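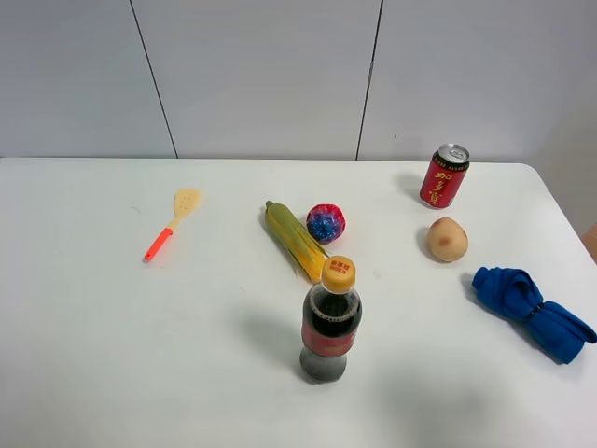

Socorro Inga wrote in to ask how long it should take to clear one table of play food and odds and ends, and whether she was doing it wrong if it took her all evening. You're not doing it wrong, Socorro! Your letter is the reason I finally sat down and put all the toy clutter questions on one page. I get a lot of them, and I repeat myself a lot, so now I can just send people to this.

So how long does it take?

At my house, one table is 3 songs. I put on something loud, everything that lives somewhere else goes home, and when the third song ends I stop, even if there's still a ball rolling around. If you're stopping to decide about every single piece, that's where your evening went. Decide in March (or whenever you do your big sort) and just put things away the rest of the year.

Where do I start when it's all mixed together?

Real food and drink first. A cola bottle or a can of soda next to a toy ear of corn is completely normal at my place, and the drinks go back to the kitchen before I touch one toy. After that I grab the long things, like a toy spatula, and then the small round things that roll off when you bump the table. I have chased plenty of those under the couch.

Do you sort play food by type?

I did for a while. I had a vegetable bin and a fruit bin and a bin for pans, with little labels I was very proud of. My kids ignored every one of them. Now it's one wide, shallow bin for food and one for tools, and that's the whole system. A toy spatula is a tool, corn is food, and if something ends up in the wrong bin I leave it there.

What about balls?

Balls get their own bag with a drawstring. I know some people put them in with everything else but they sink to the bottom, and then the whole bin gets dumped out to find the sparkly one. Ask me how I know.

Which bins do you use?

The shallow ones from Stonance, without the lids. I bought the lids too and they're in the garage. I tried the Estari stacking kind before that and they look so nice on a shelf, but my youngest couldn't get the top one down without the others coming with it. If you already have bins, please use those! A dishpan is great.

How do you clean plastic play food?

Warm water, a squirt of dish soap, an old toothbrush for the grooves (corn kernels are the worst, all those little rows), then onto a towel overnight. Anything with a hole in it gets a good squeeze or shake so water doesn't sit inside. I don't put ours in the dishwasher. Mulugeta Lencho tells me he does his on the top rack in a mesh bag and they come out fine, so maybe I'm fussy.

Can I let the kids play store with real cans and bottles?

We do, with full ones that haven't been opened. My one rule is that anything fizzy that's been played with goes back in the fridge and sits until the next day. I learned that one with a bottle of cola and a white curtain.

How many toys is too many?

I don't have a number for you. A reader told me she counted hers and got 447 pieces of play food, which made me laugh and then look nervously at my own closet. If they can put it all away without you, you're probably okay.

What do you do with the ones nobody plays with?

A box in the hall closet. If no one asks for them by summer, they go to the toy swap over on Pawlak. I kept a plastic ham in there for two years, so don't look to me for discipline.

Do you answer emails?

I do, slowly, usually after 9 at night. Put "toys" in the subject line so I can find you.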